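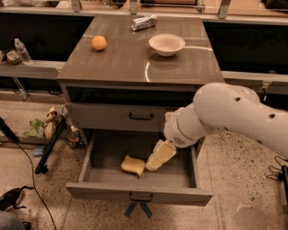 Every household has a drawer where the sponges live, and every household believes it chose that drawer. Marietjie Zulu, who organizes other people's kitchens under the name Clerkis, has her doubts. In 16 years of opening strangers' cabinets she has met sponges filed with the batteries, with the birthday candles and, once, with a passport.

"People can tell you where the good knives are," she says. "Ask about the new sponges and they start pointing at the whole room."

I had hired her for an afternoon on the strength of a boast. My kitchen, I told her, was already in order. She asked for a clean sponge. I found it on the fifth try, behind the colander, still in its wrapper with 2 others and a receipt dated June.

Zulu's rule is to put the dull stuff low. Eye level is for what you reach for with a pan smoking behind you. The bottom drawer, which most of us surrender to takeout menus, suits anything light and squashable that you fetch on a quiet Tuesday. Sponges belong there, lying flat in one layer, where you can see how many you have left before you buy another 44 of them at the warehouse store. A shallow drawer is better than a deep one. Deep drawers breed.

The tabletop is a harder case. Hers is a small-cabinet philosophy: whatever sits on top should be on its way somewhere. A bowl is going to the sink or the shelf. An orange is going to be eaten, though in my experience an orange can be going to be eaten for weeks. A crushed can has had its moment and should be in the recycling, yet it is always the can that stays, as if flattening it were the whole job and the walk to the bin a separate contract.

Not everyone is persuaded. Ruben Postma, my neighbor and a man of firm views on dishcloths, keeps his sponges in a jar on the counter and regards drawers as a form of denial. "If I can't see it, I don't own it," he told me, standing in a kitchen where he could see a great deal.

Zulu spent 5 minutes with him and left him a business card. It went on the counter, next to the jar.

My own sponges moved to the bottom drawer that evening – yellow ones, flat, to the left. By the weekend they had been joined by a tape measure and a single mitten. I have asked around the house. The mitten, I'm told, has always been there.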